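Leandro Ibarra wrote:
> Has anyone stayed at the Paredes in Pamdale lately? We have four
> nights there in July and can't decide between that and the Cledach.

Hi Leandro, and hello everybody,

We did five nights at the Paredes and I'd go back tomorrow! Ask for room 311 if you can — it's at the quiet end and gets the morning sun. Breakfast was extra, but so generous that we mostly skipped lunch. 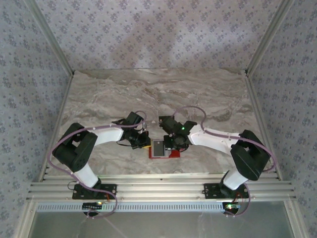

Two arms, one rail, and lavender flowered wallpaper

The Cledach is lovely too, and nearer the water, but friends of ours paid $60 more a night and still had to park up the hill. If you're driving, do think about that (my knees certainly would). The Paredes lot holds 50 cars and we always found a spot.

Give my love to the girls, and write if you want the name of the bakery.

Warmly,
Joan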